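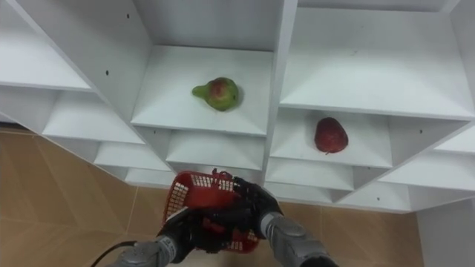 February, 9:40 a.m. Iced coffee base, batch 3. Coarse grind, 100 g to 1,648 g water, left in the fridge overnight. Strained twice through paper. Still bitter at the end, less so than batch 2.

Blended 210 g of base with ice and milk. Tania found it thin. Second try with half the milk held its foam until the cup was nearly done.

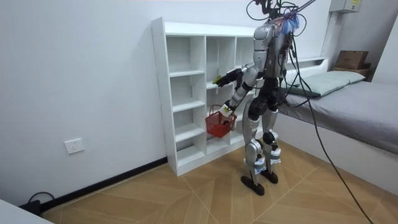
Dresdale Shelving Unit

To do: freeze some base in trays and blend that in place of plain ice. Rezaul has the Phelan beans, medium roast. Same grind for batch 4.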